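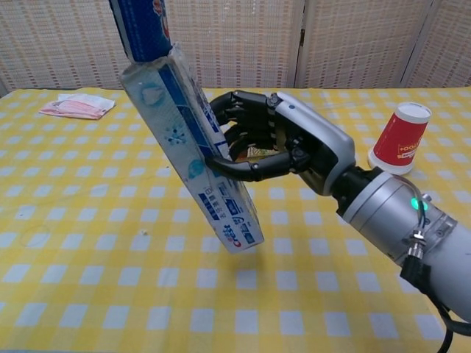

22/11/2021

OK, notebook again after way too long. Most of today went into the grasp planner, specifically the thing where it picks a perfectly nice grasp on a long carton and then the thumb lands wherever it feels like. I've been blaming the hand for this since August and I owe the hand an apology. It's our code.

Background for whoever reads this next (hi Juwita). The Vormont branch treats every carton as a box fit: segment, fit a cuboid, sample grasps along the long side, score them, send the winner to the hand controller. Four fingers wrap the back, thumb comes across the front. For short boxes it works great and I'd stopped looking at it. Long skinny ones like the toothpaste carton are where it gets weird, and today I finally sat down and dumped the candidate list instead of only looking at the winner.

So! Run 506. The planner had 28 candidates left after the collision check, and the top bunch were practically tied on score. Tiny bit of depth noise and a different one wins. That's the flip-flopping Juwita kept seeing in the logs and I kept telling her was a timestamp thing. Sorry. It was never a timestamp thing.

The second problem is worse. Two boxes end to end, same general colors, and the segmenter really wants to hand me one very long box. The cuboid fit is then delighted with itself, the center ends up way off toward the seam, and "grasp near the middle" means something quite different from what I want. I got around it for now by clamping the length to the known carton size from the object table and refitting from the end nearest the palm. Ugly, and it only works for stuff we've measured. I want a proper split on the seam eventually. The top end of this carton is torn and frayed, so the depth edge up there is mush anyway and I wouldn't trust a seam detector that only looks at depth. Maybe the print helps? The Crest logo is down near the lower end and it's a strong feature, big red and white thing. Could anchor the pose off that and forget the ends completely. Parking that thought here so I don't lose it.

Tablecloth notes: the yellow and white checks are staying. I asked for a pattern and I'm not going to whine about the pattern. The plane fit doesn't care. The color-based mask does care a little, and it also grabbed the banknote once as a "thin object, graspable", which, no. I raised the minimum height in the filter and it went away. The red cup comes through fine as an obstacle, but the inflated hull around it is huge and eats candidates on that side. I cut the inflation in half in the config (local only, NOT pushed, please don't go looking for it).

Thumb stuff. The controller closes fingers and thumb on the same ramp, and the thumb gets its stop condition from motor current. On a cardboard face the current barely rises before the face starts giving, so by the time we trip the threshold we're pressing harder than I'd like. I tried three things:

- lower threshold, same ramp: stops early on joint friction about as often as on contact, useless
- slower ramp for the thumb only: better, and kind of boring to wait for
- fingers first, then thumb, with a fresh current baseline taken right before the thumb moves: this is the one

The fresh baseline was Juwita's idea from weeks ago and I had it in a TODO under the wrong function. It's on branch Casness now. Commit message is bad, I'll fix it.

Also lost a good hour to the hold pose. I wanted the wrist tilted so the long axis sits close to vertical with a bit of lean, and the planner kept solving it with the elbow somewhere stupid. Turned out I was passing the tilt in the wrist frame and the solver wanted base. Added an assert. Should've added it last year.

Replay tool: Lubis chokes on logs with more than 1691 messages on the hand topic. Very specific number, no clue why, smells like a buffer somebody sized by hand. Splitting the log gets around it.

For next time:
- tie-break on candidates, prefer whatever's closest to the last winner
- score penalty for thumb contact near an open end
- rerun the Hollstead set with the clamp on, all 599 grasps, and see what breaks
- ask Juwita if the hull inflation was ever tuned or if we both just inherited it
- move the object table out of my home directory (yes, I know)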